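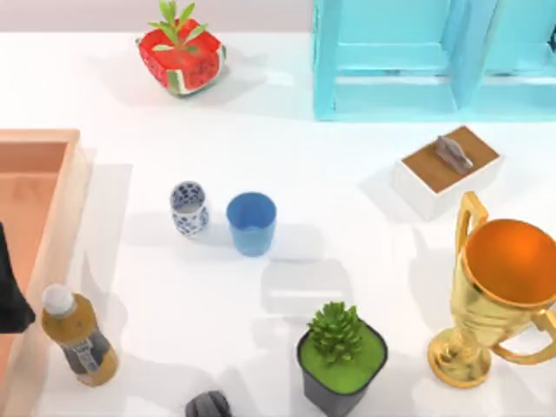

Hello everyone, and thank you for the kind replies in August. I've been meaning to write back properly about how we gather examples for the tabletop policy at Pustine, and the quoted question below gives me a good excuse. We build everything in simulation first, 400 runs to a batch, with the objects shuffled between runs. My one strong feeling is that you should mix your shapes more than seems sensible. Our first batch was all cups, and the policy was lovely with cups and hopeless with everything else! So now a plain blue cup and a patterned one have to share the table with a gold trophy, handles and all, and a little white box with a wooden lid, and the tray off to the left is where things are meant to end up. The trophy is my favorite, though I'll admit it is also where most of our bad runs come from – the teleoperator can never decide between the rim and a handle.

On Fri, September 30, 2022, the Jotano group wrote:
> We have 400 runs of our own now, all from one layout, and the
> success rate has stopped moving. Would you add more runs or
> more layouts? And do you keep the failed ones?

More layouts, please, before you record anything else. We use 27 of them, and going from 13 to 27 helped us more than doubling the runs ever did (your numbers may differ, of course, and I'd love to hear them). As for failures, we keep them in a separate folder with a short note on what went wrong. They stay out of training, but I read through them with my coffee and they often tell me which layout to build next.

I can share our shuffling script if anybody wants it – it's a bit messy, but it runs.

Warmly,
the Pustine simulation desk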